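What the Dish Table Changed

Mon 4 September

I run the training side at Honberg, a catering supplier, and for most of my working life the job I knew best was sorting. Cups with cups, bowls with bowls, all of it by hand. Since April part of my week has gone to a robot arm and a wooden table.

Management calls it Manole. It handles plastic bowls and cups, and it does so slowly. I think it will get faster, and I think we should talk about the job before it does.
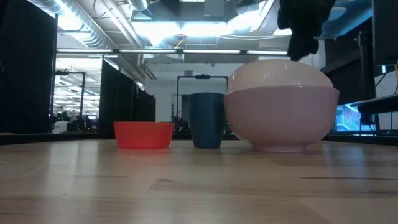

Who gets the easy work

On paper the arm takes the dull part. In practice the dull part was also the restful part. Yupin Thepsuriya, on the early shift, told me she used to plan her week while stacking bowls. Now she sets out the table, watches, and puts things back for another try. It is lighter on the wrists and harder on the head, and her pay has not moved.

We send out 700 place settings on a heavy day. If the arm takes even a share of that, people will be left with chipped rims, odd shapes and rush orders. Those are the tasks that wear you down by noon, and a schedule built on the old pace won't fit them. 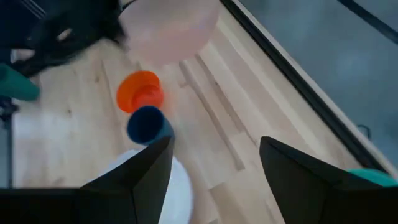 Cups and a plate on the table, seen past the open fingers of the gripper.

I don't want the arm gone. My own shoulders are reason enough to keep it. I want 2 things settled before a second one is ordered. Minding the machine should be a job with a title and a rate, and whoever does it should be able to stop it without asking a supervisor.

Pranard, our other site, put in its machines first and wrote the job descriptions later. People there are still arguing over who resets what. We have time to do it in the other order, and the shift meeting on the 7th would be a good place to start.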